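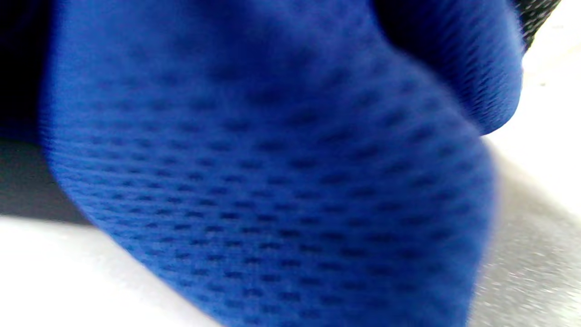

Home | Manuals | Airers | Spares | Contact

Lunde tabletop airer: setting up and loading
Last updated: March

1. Stand the airer on a flat surface and open the legs until they cross. The box says this takes seconds. Allow longer the first time.

2. Check every screw you can see. Tighten by hand only.

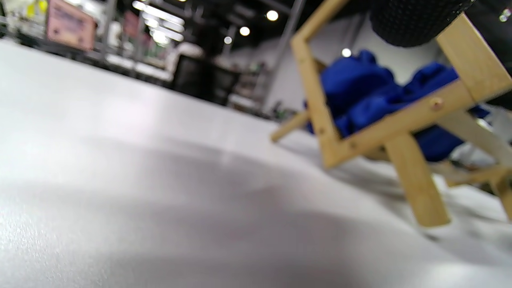 Screw head in the rail, right.

CAUTION: Do not lift the airer by one rail, whatever the carry-handle sticker suggests.

3. Hang sports mesh over the upper rails and pull it straight. "Quick-dry" on a label means very little if the cloth is bunched up.

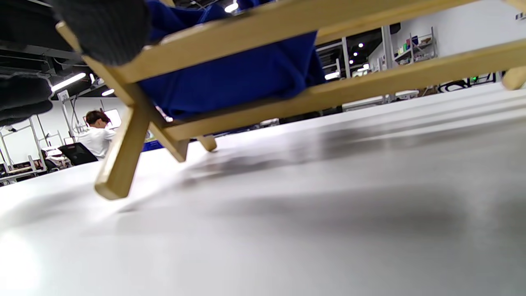 4. Put knitwear on a rail of its own. Ribbed knits hold more water than they let on, and we would not trust the "dries overnight" claim for anything thick. Feel the cuffs before you fold it away.

NOTE: Jallport sells clip-on rail covers for this model (part 3228). Annick Chan tried 2 sets for us and saw no difference in drying. Buy them if you like the look.

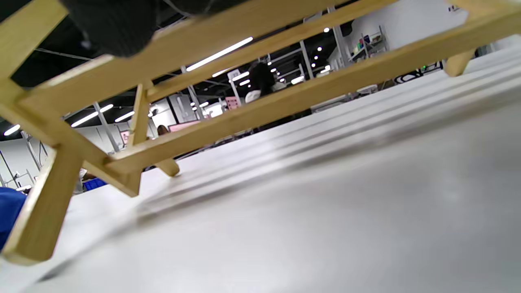
5. Press down lightly on the top rail. If a foot rocks, close the airer, open it again and recheck step 2. Do not wedge it with card.

400 shares | 2 comments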